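How a Robot Arm Gets Ready for Work

by Mahsa Asadi, for the Zadholm kids' science page
2019-09-09

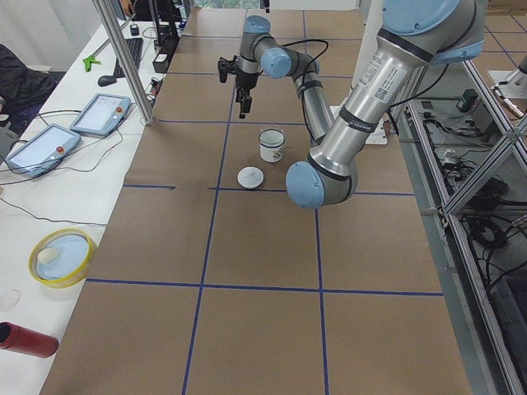
Robots don't wake up knowing stuff. Somebody has to get them ready first. Every morning! Like packing your school bag, only the bag is heavier and has a motor in every joint.

I look after robot arms for a living. Kids ask me the same things over and over so I'm writing it all down quick before lunch.

What's an arm made of?

Tubes and joints, mostly. The metal tubes are the bones. The joints are the shoulder, elbow and wrist. Ours have light blue caps on them, easy to spot. Under each cap: a motor, some gears, and a sensor that knows how far the joint has turned. At the very end, the gripper. Two fingers. You have five on each hand, so you win.

Why tape on the table?

The table gets covered in brown paper, then blue tape goes down in lines to make big squares. It's a map. If I say "put the cup in the middle square" everybody knows where I mean. When the paper gets ripped or wrinkly, off it comes and new paper goes down. Takes me 300 seconds if the tape behaves. Tape never behaves.

Try it at home with a kitchen table and some tape (ask first!!).

Checking the arm

Hands off the robot, power off. Then I look for:

Loose screws. A wiggly screw makes a wiggly robot.
Cables. There's a thin black one looped along the forearm and wrist. It needs some slack or it pulls tight when the wrist turns. Too much slack and it snags on things.
The fingers. Crumbs, dust, sticky bits of tape. Wipe wipe wipe.
The label. It's got one of those square codes on it. I scan it, and up comes the list of every repair that arm has ever had.

Last December an arm we call Paten kept missing its cup by the width of my thumb. Every single time. We checked the program, we checked the table, we checked the program agian. One loose screw in the wrist! Tightened it, all good. I was pretty grumpy about that.

The big red button

Next to the work table is a desk with two teach pendants. A pendant is a control box with a screen, a bit like a chunky tablet. You use it to move the arm slowly and save each spot you want it to remember. That's the "teach" part.

Each pendant has a red button. Emergency stop. Push it, arm stops. I test the buttons before anything else moves. If one doesn't work, no robot today, sorry, go home.

Practice time

Now the fun bit. A cup goes on the paper. So does a round lid with a little knob on it, good for two fingers to pinch. Could you pick up a lid with only 2 fingers and your eyes shut? Go try. Harder than it sounds, and the arm has to be taught where everything is.

First run is always slow. Super slow, snail slow. I keep my hand by the red button and watch the elbow, becuase everyone else watches the gripper and the elbow is the part that bumps stuff.

If it works 3 times in a row we go a bit faster.

Words to know

Gripper: the robot's hand
Joint: a place where the arm bends or turns
Teach pendant: the control box with the screen
Emergency stop: the red button. Not a toy
Slack: extra loose cable

Next time: what's inside a motor, and why Furnar, our oldest arm, squeaks.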